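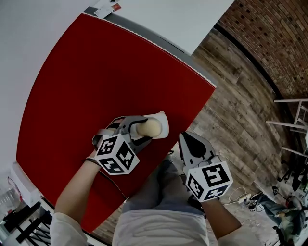

Jesisによると、手持ち式グリッパーを選ぶときにまず見るべきなのは把持力の大きさではなく、同じ動作を続けたときに指先の位置がどれだけずれるかだという。同社は11月、Padonbridgeの作業室で進めてきた手持ち式グリッパーの比較試験について、途中経過を公表した。

試験では、BrinkmannとLimeckの2社の試作品に、Jesisが自社で組み立てた従来型を加えた3機種を比べている。作業者が両手に1台ずつグリッパーを持ち、卓上の小さな部品をつかんで持ち上げ、別の位置に置く。このときの手の動きと指の開き具合を記録し、後日、固定式のアームで同じ動作を再現できるかどうかを調べる。

グリッパーの位置は、本体に取り付けた白い立方体のマーカーをカメラで読み取って求める。立方体には面ごとに黒い四角の模様が印刷されており、手首をひねっても、いずれかの面がカメラから見えていれば追跡が続く。両手を近づけた動作では片方のマーカーがもう片方の手に隠れることがあり、その間のデータは前後の値から補っている。

これまでに記録した動作は3311回。このうち222回は、マーカーが長く隠れたか、指の開き具合の信号が途切れたため、集計から外した。外した記録の多くは両手を交差させる動作で、機種による偏りは小さかった。

途中経過では、円筒形の部品をつかむ作業でBrinkmannの試作品の位置ずれが最も小さかった。指先が部品の丸みに沿いやすく、握り直しの回数も少なかったとしている。一方、薄い板状の部品を卓上から拾い上げる作業ではLimeckの試作品が上回った。従来型はどちらの作業でも2番手だったが、指の交換が工具なしでできる点は作業者の評価が高かった。

重さについては意見が分かれた。Limeckの試作品は3機種の中で最も軽いものの、重心が前寄りにあり、長く続けると手首が疲れるという声が出た。Jesisは握りの角度を変えた部品を用意し、残りの試験で使うことにしている。ケーブルの取り回しにも手を加える。現在は本体から下へ垂らす形で、腕を大きく動かすと引っ張られる感じがあるという。

制御装置は3機種とも同じものを使っている。当初は各社の付属品をそのまま使う計画だったが、信号の遅れ方が機種ごとに異なり、記録の時刻を合わせる手間が大きかったため、試験の序盤で共通のものに切り替えた。切り替え前の記録は今回の集計に含まれていない。

次の段階では、指先のパッドの耐久性を調べる。1組につき2000回の開閉を繰り返し、表面の摩耗と滑りやすさの変化を測る。パッドは硬さの異なるものを各機種に付け替え、部品の材質も樹脂と金属の両方で試す。カメラについても、作業者の頭部に付ける方式と天井から見下ろす方式を並行して使い、マーカーが隠れる時間の違いを比べる予定だ。

Jesisは全試験の終了後に、機種別の測定値と試験手順をまとめて公開する。採用する機種はまだ決めておらず、作業の種類によって2機種を使い分ける案も残っている。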